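We had the Wurketti hand on trial in our workshop through February 2025, and I said I'd write up how it went. It's sold with an arm and a rental plan. We took the plan, which allows 53 hours of use before you pay extra.
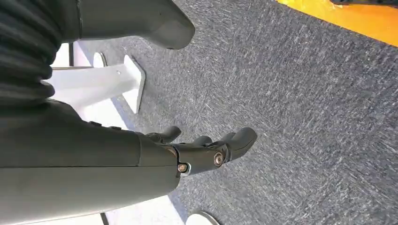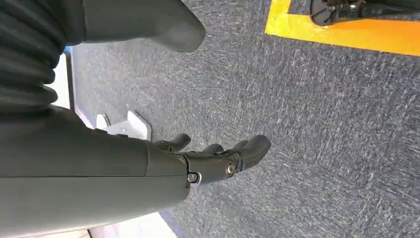
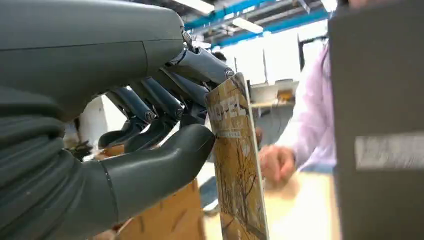 Rocío Mosquera wrote back after reading my draft that I was being too kind about the price. She pays Akus 70 dollars a month less for a simpler gripper and says most small shops won't miss the extra fingers. She also asked whether the rental covers worn fingertips. It doesn't. I checked with the dealer, Muñoz, and a new set costs 111 dollars.

Setup took us one afternoon. The manual is clear up to the calibration part, where two pages repeat and one step is missing. Phone support sorted it out in a single call.

My main complaint is the software. It logs you out when the laptop sleeps, and you have to home every joint again before it will move.

We're keeping it until July. After that the Sisovura job ends and I'll look at the Akus.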